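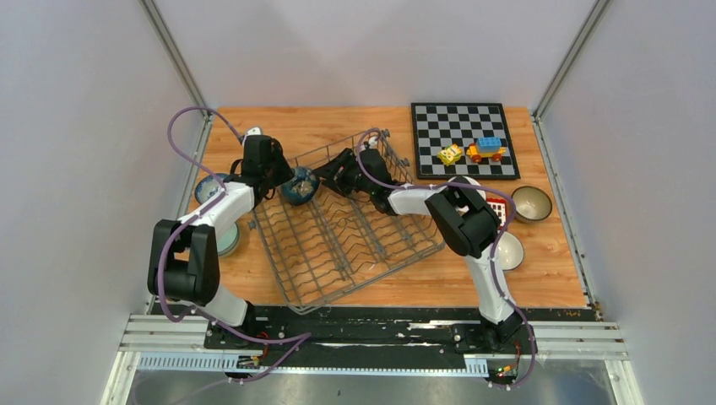 From: Danuta Pietrzak
Subject: Re: [menswear-trade] Bridness fall samples and the collar question

Celina, thanks for the notes from the showroom. I went through on Wednesday, after you did, and got most of an hour with the rack before the Rulunus buyers came in. I'll answer your points in order.

> On Tuesday's call Hubert said the whole fall line is cut from the
> 1920 railroad jacket they bought at auction. I tried on the coat
> and the shorter jacket and I don't see it. The shoulder is modern.
> The armhole is high enough, but the sleeve has far too much shape
> for anything that old. Did you get a look at the original?

I did. Zofia Kozłowski keeps it in the back on a padded hanger and will bring it out if you ask. The jacket is a straight sack cut with a two-piece sleeve and almost no shoulder shaping. What they took from it is the collar and the pocket placement. The body comes from their own block, the same one they used for spring, with an extra inch in the chest. So "cut from" is a stretch. I would say the details are copied and the fit is theirs. I don't mind that, since the original would be hard to sell to anyone who drives or sits at a desk.
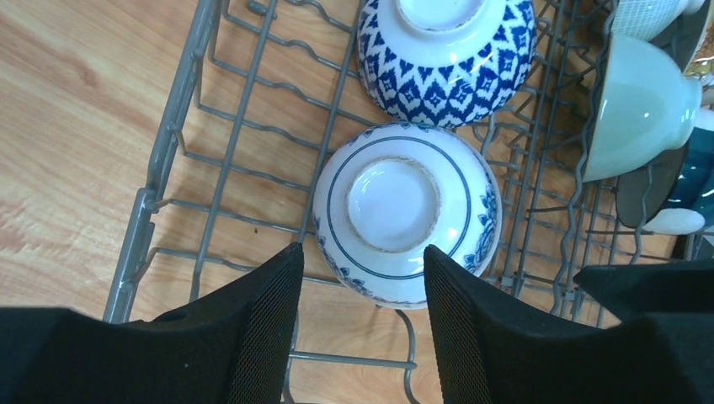 The collar is the part I like best. It has a proper stand and it rolls instead of lying flat, and on the sample it had been pad stitched by hand. I asked if production would be done the same way. It won't. The factory will fuse it, and Zofia showed me a fused version next to the hand-stitched one. On the heavy wool you would have trouble telling them apart. On the cotton the fused collar is stiff and the points kick up a bit. If you order the cotton, ask to see a fused sample first.

> What are they saying about fabric? The card on the rail just said
> Cledska wool, no weight. It felt lighter than last year.

It is lighter. Last year's cloth was a melton and this one is a twill from the same mill. The swatch book had no weights either, but Hubert Zawadzka is supposed to send a sheet. The style number for the coat is 3093 if you want to quote it when you write to him. Colors are navy, a dark brown, and a gray with a little green in it that looks much better in daylight than it does under their lights. The brown is the same as last year.

The linings bothered me more than the cloth. The coat has a full lining in a thin viscose, and on one of the samples the seam at the back vent was already pulling. It may be a sample problem. I mentioned it and Zofia wrote it down.
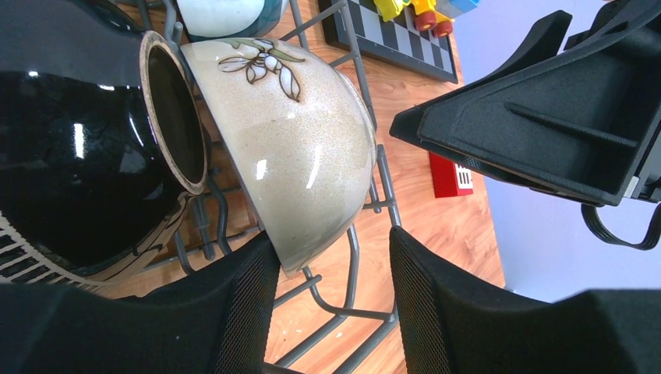

Black jar on its side, speckled beige bowl against it

> Last thing, price. I heard two different numbers for the coat and
> one of them was silly. Are you planning to order?
>
> Celina Grabowska

The number I was given is $465 wholesale for the coat in wool. That's high for us. Our customers know the label, but they know it for shirts and chinos, and I would be asking them to pay overcoat money for something that ends at the hip. I expect to take the short jacket in navy and gray, small runs, and put the coat on the special order list with one sample in the shop.

They have a minimum of 3 pieces per size and color, which wasn't the case last season. I pushed back on this for the largest size, and Zofia said she could probably bend if the rest of the order was in by the end of January.
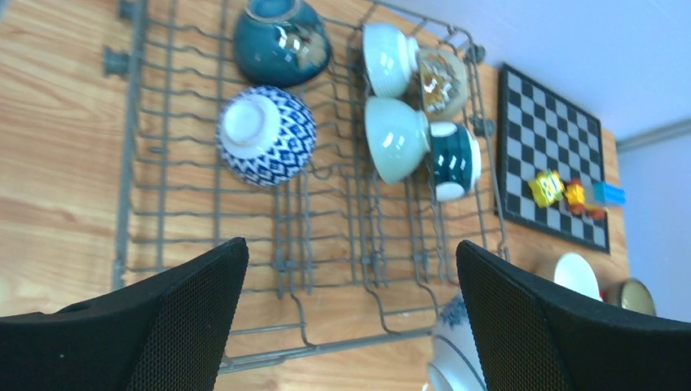 Trousers, briefly. There are two pairs, a pleated one with a high rise and a flat-front one that is the old chino in flannel. The pleated pair has side adjusters and no belt loops. I like it and will sell very few. The flannel chino runs small in the thigh compared with the cotton, so don't go by last year's sizing.

Knitwear wasn't ready. There was one shawl cardigan on a form, and I was asked not to handle it.

Celina Jasińska asked off list if the Ahn shirts are going to be shown in the same space. They are, but not until the week after, and by appointment only. Write to the showroom and not to Hubert, who is traveling.

If anyone has had the Cledska twill made up and worn it for a season, I'd like to hear how the elbows held up. I need to get my order in before I can test it myself.

Danuta

3 comments
Share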